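Sorting Soft Plastics at Home for Store Drop-Off

Posted in Household Waste
Written by Kenna MacAulay
Updated March 2020

Thin plastic film is not accepted in most curbside bins. It wraps around the rotating shafts at the sorting plant, and the line has to be stopped while a worker cuts it free. Many grocery stores take it separately in a collection bin near the entrance. The procedure below covers identifying film, emptying and drying it, and packing it for drop-off. It applies to the Skerkville program and to most others that take polyethylene film. Check the sign on your own bin before starting, as lists differ.

What you need

One large bag to hold the others
A pair of scissors
A dish towel or drying rack
A flat surface that can be wiped down
A marker

Step 1. Read the resin code

Film accepted in store bins is nearly always high-density polyethylene (code 2) or low-density polyethylene (code 4). The code is printed near the bottom seam or beside the bar code. Some bags carry no code at all. For those, use the stretch test.

Step 2. Do the stretch test

Hold a single layer between both thumbs and pull slowly. Code 4 film stretches and thins before it breaks. Code 2 film is noisier and stretches less, but it still gives under steady pressure. Film that tears cleanly with no stretch, or that crackles and springs back when crushed, is probably polypropylene or a laminate and goes in the trash.

Do not rely on color. Tint comes from pigment and tells you nothing about the resin. Metallic inner surfaces are always a reject.

Step 3. Empty each bag completely

Contents left in the bag are the most common reason a load is downgraded. Open the mouth fully and look down to the bottom corners before you put the bag on the pile. Items with a soft or flat shape are easy to miss by feel, and a bag that has been used to carry several things often still holds one of them. Turn the bag inside out if the film is opaque.

Remove the following by hand:
- receipts and paper inserts
- adhesive labels larger than a playing card (cut around them)
- drawstrings and rigid handles
- zipper sliders

Absorbent products such as diapers and pads, used or unused, are not film and must never go in the bin. Their outer packaging usually can, once it is empty and passes the stretch test.
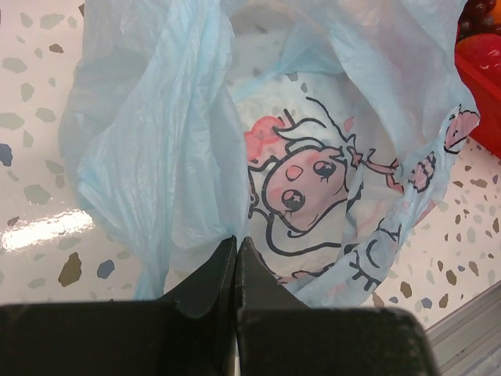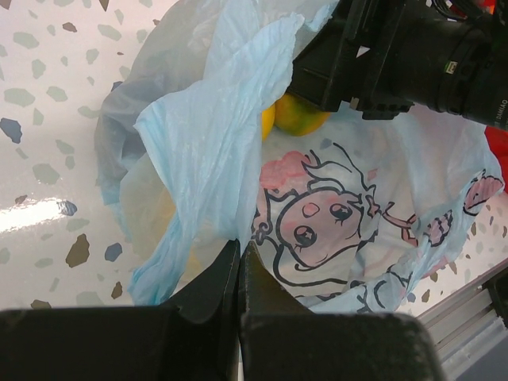

Light blue film bag, opened up for checking.

Step 4. Clean and dry

Crumbs can be shaken out. Grease, meat juice and milk need a rinse with cool water and a drop of dish soap. If a bag takes more than one rinse to come clean, discard it. The water and effort are worth more than the film.

Hang rinsed bags upside down with the mouth held open. Film that lies flat traps water between the layers and will smell within a couple of days. Drying overnight is enough in a heated room. Allow 18 hours in a damp basement or garage.

Moisture matters more than most people expect. Bales are sold by weight, and buyers deduct for water. Iraís Cervantes, who handled film intake at the Lotadmont transfer yard until February, rejected any sack that left a wet mark on the floor.

Step 5. Flatten and nest

Smooth the bag from the closed end toward the mouth to push the air out. Fold it in half lengthwise once. Do not tie knots, which have to be cut out by hand at the plant. Stack the folded bags and slide the stack into the holding bag, mouth end up. One large grocery bag holds plenty of others if they are pressed flat - considerably fewer if they are stuffed in crumpled.

Write "film" on the outside with the marker. This keeps other members of the household from using it as a trash bag.

Step 6. Drop off

Empty the holding bag into the store bin and then put the holding bag in after it. If the bin is full, take the load home. Bags left beside the bin are treated as litter and thrown away at closing.

Commonly accepted

Grocery and produce bags
Bread bags
Dry cleaning film
Overwrap from paper towels, bottled water and diapers
Air pillows, popped

Commonly rejected

Cling wrap
Chip bags and candy wrappers
Pre-washed salad bags
Compostable or biodegradable bags
Frozen food bags
Tarps and pool covers

Compostable bags need particular attention. They feel almost the same as code 4 film and pass the stretch test, but they weaken the recycled resin. Look for the word "compostable" or a green tint with no resin code, and set aside anything doubtful.

Storage notes

Keep the holding bag away from the furnace and the water heater. Film softens well below the temperature at which it burns. Store it out of reach of infants and pets, since thin film is a suffocation hazard. A hook on the back of a closet door, above 6 feet, works in most homes.

Questions about the Skerkville list go to Matěj Mikuš at the public works counter.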